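Obsa Endale
14 January 2023
Filed under: Suturing, Skills practice

ok thread on suturing because I promised Lorraine Pearce I'd write it down before I forget it all. Typing fast between things, sorry

Spent the whole morning on one thing. Interrupted stitches, in a row, even spacing. Sounds dull. Is dull. Still the thing I'd tell anyone to do first

Spacing goes before anything else does. First few look lovely, then you speed up and they start drifting apart. Stop every fourth one and look back down the row

Bite depth — same both sides. If one edge rides up over the other you took more on that side. Take it out. Don't tell yourself it'll settle

Enter at 90ish degrees and let the curve of the needle do the work. I was pushing straight thru for months and tearing everything. Lorraine watched me do 2 and just said "wrist"

She was right. All wrist

Tension!! Edges should touch, that's it. If the tissue goes pale and puckers between the stitches you've strangled it. I did 30 of those back in May and thought they looked neat. They looked like a laced boot

Knots: lay them flat, keep them all to one side of the line. First throw holds, second throw locks, third is there so you can sleep

Short tail or you'll be chasing thread all day. Long tail on the last one only if you're handing over to somebody who likes it long (Lorraine likes it long)

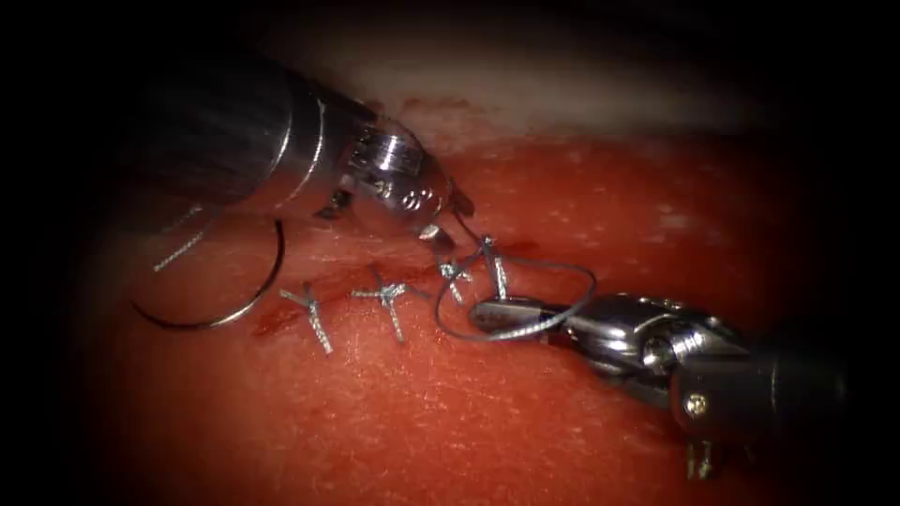

Anyway the last knot in a row is where I always rush. You can feel the end coming and the hands get ahead of teh eyes. Slow down there more than anywhere

Keep the strand just taut while you set up the next throw. Slack and the loop opens, too tight and you drag the knot you just tied. Small movements, tips close together

And grab the thread where you won't need it later. Crush it in the middle and that's where it frays, every time

My log says 97 rows since I started keeping it. More than half are bad. I keep the notes on the bad ones, they're more use to me

Next up is running stitch, which I'm worse at. Will add to this when I've got something worth saying — Lorraine if you're reading, yes I'm still using my wrist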